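Search this site
Enter keyword
Go

How to Keep Mice Out of a Small Workshop or Craft Room

By Seidu Quaye

When I moved my sewing work into the back room of our house in Tesarau, I had mice before I had curtains. The room is 263 square feet, it has one outside wall, one door to the yard, and a lot of soft material that mice like very much. It took me one winter to get them out. I write down the steps in the order I would do them now, which is a different order from the one I used.

What you need

A flashlight, a pencil, steel wool or copper mesh, a tube of good exterior sealant, a door sweep, a small piece of metal hardware cloth with quarter-inch holes, snap traps, rubber gloves, a spray bottle, and some household disinfectant. Everything together cost me less than one visit from an exterminator.

Step 1. Find where they walk

Mice do not like open floor. They go along walls and behind furniture, and they use the same path every night. Pull everything away from the walls, about the width of your shoe, and go around with the flashlight held low. You are looking for droppings (like dark grains of rice, but smaller), greasy marks on the baseboard, and chewed edges on paper or fabric.

If you are not sure whether a path is still in use, put down a thin line of flour in the evening and check it in the morning. I did this on five places and two of them had footprints.

Step 2. Find where they come in

A young mouse can pass through a hole as wide as your pencil. So take the pencil and try it everywhere: around pipes, where the cable comes in, under the door, at the corners where the wall meets the floor. Then go outside and do the same thing. I found eight holes in total, and the biggest was behind the dryer vent, where the builder had left a gap and painted over the edge of it.

Mark each hole with a piece of tape. Do not start to close them in the same hour. You will find more when you look the second day.

Step 3. Close the holes from the outside

Push steel wool or copper mesh into the hole until it is tight, then cover it with sealant. Foam alone is not enough, they chew it in one night. For outside walls I prefer copper mesh, as steel wool gets rusty and leaves a brown line on the paint after rain.

For vents, cut the hardware cloth a little bigger than the opening and fix it with screws. Do not put hardware cloth over a dryer vent - the lint collects on it and this is a fire danger. Buy a vent cover with a flap that closes by itself.

The door sweep comes last. Close the door, turn off the light inside, and have somebody shine a flashlight from the yard. Where you see light, the sweep is too high. I had to move mine two times. The first one, from Jendex, was too short for my door, so measure before you go to the store.

Step 4. Put the traps

Snap traps are still what I recommend. Put them at a right angle to the wall, with the bait end touching the baseboard. In pairs is better. For bait, use a very small amount of peanut butter, the size of a pea. If you put more, the mouse eats from the side and goes home.

Where mice are collecting fabric for a nest, a bit of cotton thread tied on the trigger can work better than food. This was so in my room.

Check the traps every morning. Wear gloves. If you have small children or a pet, put each trap inside a covered trap box with a hole at both ends. I do not use poison in the house, for the reason that the mouse can die inside the wall and you will smell it for weeks.

Step 5. Clean up, but not with a broom

Droppings should not be swept or vacuumed dry, the dust is not healthy to breathe. Open the window for half an hour first. Spray the place with disinfectant until it is well wet, wait five minutes, and wipe it with paper towels. Put the towels in a bag, close the bag, and wash your hands even if you had gloves.

Step 6. Change how you store things

This is the part I did too late. Wool, batting, stuffing and felt must go in plastic boxes with a lid that clicks. Cardboard boxes are only a house for mice. Birdseed, pet food and rice-filled heating pads also count as food, and should be in glass or metal.

Keep the boxes on a shelf at least a hand above the floor, so you can see under them. On the work table, leave out only what you use this week, and wipe it down on the last day.

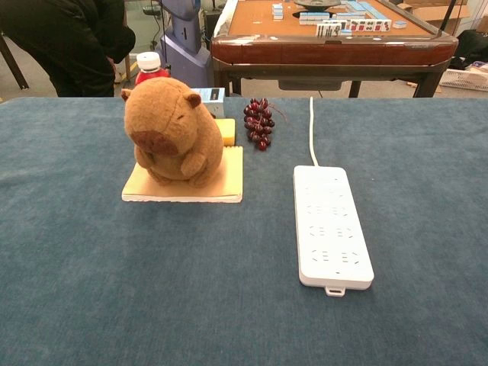 Plush capybara and a few small things on the felt-covered table.

Step 7. Check again when the weather changes

Mice look for a warm place in the fall, but I had a second, smaller visit in March, after heavy rain. Now I walk around the house with my pencil two times in the year. It needs less than an hour.

When to call somebody

If you catch mice every night for more than two weeks, or you hear noise in the ceiling in the daytime, or you find chewed electric wire, call a licensed company. Ask if the price includes closing the holes, or only the traps. In my street the offers were very different on this point.

Posted Sunday, June 18, 2023

Related articles
Copper mesh or steel wool: which one for brick walls
How to fit a door sweep on an uneven floor
Clothes moths in wool, first signs
Ants in the kitchen after rain
Storing fabric in a damp basement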